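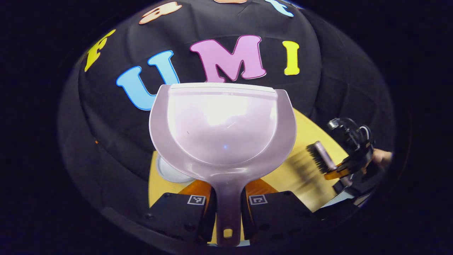
Housekeeping Practice, Unit 4
Handout 2: Small tools for tables and floors
Tutor: Kenta Takeda, Munro building

Dustpans

A hand dustpan has three parts you need to know by name: the lip, the bowl and the handle. The lip is the front edge that meets the surface. The bowl holds what you sweep up. Most handles have a hole at the end for hanging.

Check the lip before you start. Run a finger along it and feel for nicks. A chipped lip leaves a line of crumbs behind however well you sweep. Put damaged pans in the box by the door and sign out another.

Method for tables

1. Lift off plates and cups first.
2. Sweep from the far side towards you with short strokes.
3. Hold the lip flat at the table edge, or flat on the table if the edge is rounded.
4. Move the pan back a little and sweep again to pick up the fine line.
5. Empty into the bin. Tap the pan, do not shake it.
6. Wipe the table with a damp cloth.

Keep table pans and floor pans apart. They hang on separate hooks.

Washing

Warm water and washing-up liquid, then rinse. Plastic pans do not go in the steriliser. Hang by the handle to dry.

For next time: read the Mandov sheet on brushes and bring your log, which should have 60 minutes of practice in it.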